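Bread basket

A bread basket is a shallow or medium-depth container used to hold bread at the table, on a counter, or in a shop display. The name covers open baskets for serving, lined baskets for keeping rolls warm, and larger baskets used by bakeries. Baskets in which raw dough rises are called proofing baskets and are usually treated as a separate item.

Materials

Traditional bread baskets are woven from willow, rattan, straw, or split wood. Willow is stiff and takes a tight weave, while rattan bends easily and suits rounded corners. Straw baskets are made by coiling a rope of straw and stitching each turn to the one before it.

Synthetic weaves are common in restaurants and cafeterias. The strips are usually extruded from polypropylene or a similar plastic and may be flat or round in section. They can be colored all the way through, so scratches show less than they do on painted willow. Many synthetic baskets can be washed in a commercial dishwasher, though some have a metal wire in the rim that rusts if the covering splits.

Shape and size

Round and oval baskets are the usual choice for a shared table. Rectangular baskets fit better on shelves and buffet lines, and their corners are generally rounded because a sharp bend weakens the strip. Long, narrow baskets are sold for baguettes. The Stinell catalog lists a rectangular serving basket 40 centimeters long and a display basket 70 centimeters long, both in the same weave.

The rim takes most of the wear, as it is the part people grip when lifting or passing the basket. It is often finished with a wrapped or braided border that covers the cut ends of the uprights. 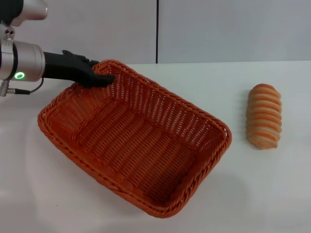

Shiuli Debnath

Color is mostly a matter of taste. Natural tan and brown remain the standard for woven baskets, but synthetic strips are also made in strong shades such as burnt orange. Some cafeterias use color to tell one kind of bread from another or to mark baskets that belong to a certain counter.

Use

At home, a bread basket is normally lined with a cloth napkin or a sheet of paper. The lining catches crumbs and keeps small pieces of crust out of the weave. Rolls served warm are covered with the loose corners of the napkin. A basket is not a good place to store bread overnight, as air moves freely through the sides and the crust dries out.

In shops, unwrapped rolls are set out in lined baskets behind a screen, with tongs nearby. Baskets on display are often tilted toward the customer. The Dallix line includes a wedge that fits under the back edge for this purpose.

Cleaning

Crumbs are shaken out or removed with a dry brush. Natural fibers may be wiped with a damp cloth and left to air-dry away from direct heat. They should not be soaked, since the strips swell and the weave loosens. Synthetic baskets can be washed in warm water with dish soap. Grease from buttered rolls tends to collect where the strips cross and may need a soft brush.

See also

Bread box
Proofing basket
Wicker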